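Bench notebook, February, chores project
Started 8:40 am

Carried on with the wiping and clearing tasks. The question from El-Sayed is still the same one: can the arm take over end-of-shift cleanup on one bench, so whoever is on lates can go home on time. They don't care how it does it. They want the offcuts in the bin, the screws back in the tray and the top wiped.

Cestia arm homed fine this morning. Swapped the finger pads for the softer grey ones, then swapped them back before lunch. The soft ones pick up sawdust and after a few grabs they are no better than bare metal. Washing them helps for a little while. Not a fix I want to hand to a joinery shop.

Real bench, clearing task: 48 attempts, 13 finished with no help from me. I counted an attempt as finished only if every piece ended up where it belonged and the arm went back to rest on its own. If you count the ones where I only nudged a piece back from the edge, the number looks a lot healthier, but a nudge means a person is standing there, and then the person might as well do it.

Where it went wrong, in the order it annoyed me:

Thin offcuts lying flat. The fingers come down either side, close, and ride up over the top. A human slides the piece to the edge of the bench and picks it up there. Tried scripting the slide. Works on the melamine top, sticks on the old pine one where the finish has worn off.

Screws. Single screws it can manage. A little heap of them, no. It gets one and scatters the rest, and then it has more work than when it started. I'd give that job to a magnet on a stick and leave the arm out of it.

Cloth. It will hold a folded cloth and drag it across the top in straight passes. The middle of the bench comes up clean. The cloth bunches toward the end of each pass and the corners get missed. Damp cloth better than dry. Nothing in the setup can tell a dirty patch from a clean one, so it does the same passes whatever the bench looks like. Fine by me for now, it's how I do my kitchen counter.

Near the bench edge. This is the big one. The approach angle gets awkward and the planner gives up or takes a very long way round. Two e-stops today, both mine, both there. No damage to the arm. One chip in the bench edge, which was chipped already.

Time: a clean run is much slower than a person. I stopped being bothered by that. If the shop is shut and the lights are off it can take half the night. What matters is whether it gets stuck, and at the moment it gets stuck.

Simulation. Left Flimix going overnight on the edge approaches only – 387 runs, plain table, no clutter, only the fingers and the table surface to worry about. Most of them reached the pose I asked for. That told me the angle is possible and that the trouble on the real bench is more likely in the planner's safety margin, which I'd set wide when we had the old mount and never put back. Narrowed it after lunch. The next few real approaches were smoother, but I was tired of it by then and didn't log them properly, so they don't count.

Worth writing down for whoever picks this up: the sim table has no lip and no worn finish, and its friction is one number everywhere. I would not use it to decide anything about the thin offcuts.

Also had a read through the Skimer task list again. It puts "clear a work surface" under easy chores, next to "open a drawer". I'd move it. Opening the drawer is one motion and you know when it's done. Clearing a surface is deciding, over and over, what is rubbish. We get around that by telling the arm that wood shorter than my hand is rubbish, and it will bin a pencil on those grounds – it did, at 2 this afternoon.

My answer for El-Sayed as of today: wiping, yes, if somebody does the corners. Blocks and chunky offcuts, nearly. Thin stuff and screws, no, and I wouldn't promise a date.

To do
– rerun edge approaches on the real bench with the narrower margin, logged this time
– try a shallow tray fixed flush at the bench edge, so flat pieces can be pushed in with no grasp at all
– order more cloths, the coloured ones if they have them
– put the margin setting in the startup checklist
– find my pencil

Flimix, fingers open with nothing between them, table on the right:

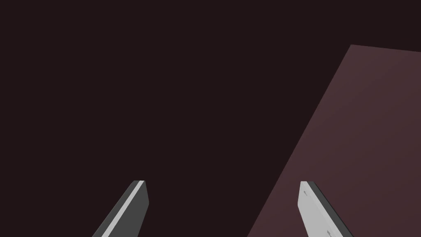

Reply added under the entry, unsigned: I'd do the tray first and leave the margin for later. If pushing takes care of the flat pieces, half of those edge grasps go away and you may not need the tight setting. Also please don't tell El-Sayed "nearly" for the blocks. They will hear yes. Give them the count from the real bench and let them decide whether a lad with a brush is cheaper.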